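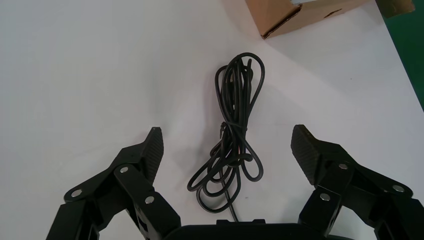
Attachment 1: white tabletop, two ridged black pads

Ticket: Label printer drops jobs after overnight idle
Site: Kemeys, packing office
Opened by: Mererid Beddoe
Assigned to: Evander Forsyth
Priority: 2
Status: Monitoring

Reported
First print job after 6:00 a.m. stays in the queue as "Sending". Later jobs stack up behind it. Power cycling the printer clears the fault until the next morning. Started in September after the switch was replaced.

Log
07:10 Queue held 70 jobs. Printer panel showed Ready. No reply to ping from the print server; ping from a laptop on the same switch was fine.
07:25 Server ARP table listed the printer's address against a different MAC. Cleared the entry and the queue drained.
08:40 Duplicate address confirmed. A handheld scanner dock at the Flarulton end had taken the same address from DHCP. The printer is set statically, inside the DHCP range.
09:05 Moved the printer to .200, outside the range. Updated the port on the server. Test page OK.
11:30 M. Beddoe reports labels printing but the left margin is off. Driver had gone back to defaults when the port was changed. Reloaded the saved profile.

Outstanding
Mabli Cadwaladr to check the other static devices on this subnet against the DHCP range.
Leave open until the queue has cleared unaided on two mornings.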